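Skorkeck Book Two: progress report to the Esquivel Fund
January 9, 2025

Hi all,

Happy New Year, and thanks again for the patience over the holidays! I promised you a proper update once the draft was moving, and it's moving, so let me get into it.

The short version is that I have 21 chapters drafted out of a planned 57 (yes, I know, they're short ones, it's a middle grade book and the chapters run like potato chips). The grant bought me a season off from tutoring and I can feel it in the pages. The first book in the series was written in the early mornings before work and I think it shows in how many scenes take place at breakfast.

For those of you who joined the panel after the first round, the series follows Nison, a twelve-year-old who finds out that her grandmother is the retired river spirit of Kirnville and that the job is supposed to pass to her. Book one ended with the river going missing overnight. Book two picks up the next morning, with a dry riverbed, a lot of angry herons and a school trip that Nison can't get out of.

What's gone well: the heron chapters. I was worried about them, and they turned out to be the most fun I've had at a desk in years. They talk in a sort of grumpy courtroom language and every time I got stuck somewhere else in the book I went back and wrote them another complaint. I've had to cut two of their speeches already. The school trip is also in decent shape, and the bus breakdown finally has a reason to be in the plot (it didn't for the longest time, I just liked it).

What hasn't: the middle. I had the grandmother leaving Kirnville in chapter 14 and the whole story sagged once she was gone, because she has all the best lines. So in the fall I pulled her departure back to chapter 20 and rewrote everything in between. That cost me more weeks than I'd planned for and it's why I'm behind the schedule I sent you with the application. I'd do it again, though. The farewell at the bedroom door works now, and before it just sat there.
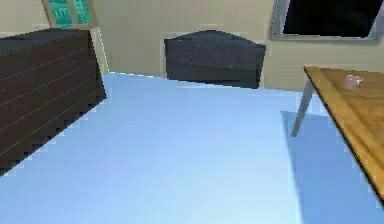 Room view with the brown chest of drawers.

The bedroom matters a lot in this one. Nison hides the river map at home for most of the story, and I kept losing track of who knew where it was. I now keep a running list taped up next to my monitor, with a line for each chapter, and I've stopped having characters be surprised by things they were told earlier. Mostly.

On the outreach side, the reading group at the Kirnville library (yes, I stole the town's name, they've been very nice about it) got the opening chapters and sent back 20 pages of notes. Kids are brutal! They want more herons and less of the cousin. One of them asked why a river spirit would need a bus in the first place, and I'm still working on an answer to that. There's a second session planned for February, when I'll read them the farewell chapter and see if anyone sniffles.

Money: everything is going where I said it would. Most of it is living costs, then printing for the reading copies, then a small amount for the map illustration at the front of the book. The printing came in a little under budget and I'd like to move the difference over to a second set of copies, 100 in all, so the schools can have some too. If that needs a form, please send me the form. I'm fine with forms.

Next up, I want to get through the dam sequence, which has the biggest set piece in the book and which I've been circling for a while like a nervous cat. After that comes the trial in front of the herons, and I have most of that in notes. I'd like to ask for the full draft deadline to shift by one month to make up for the rewrite. The final delivery date can stay where it is.

I've attached the first three chapters and the current outline. The outline is messy past the dam, so please read that part kindly. Questions are welcome any time, and if anyone on the panel has ever been inside a working dam, I'd love to hear from you.

Warmly,
The author of the Skorkeck books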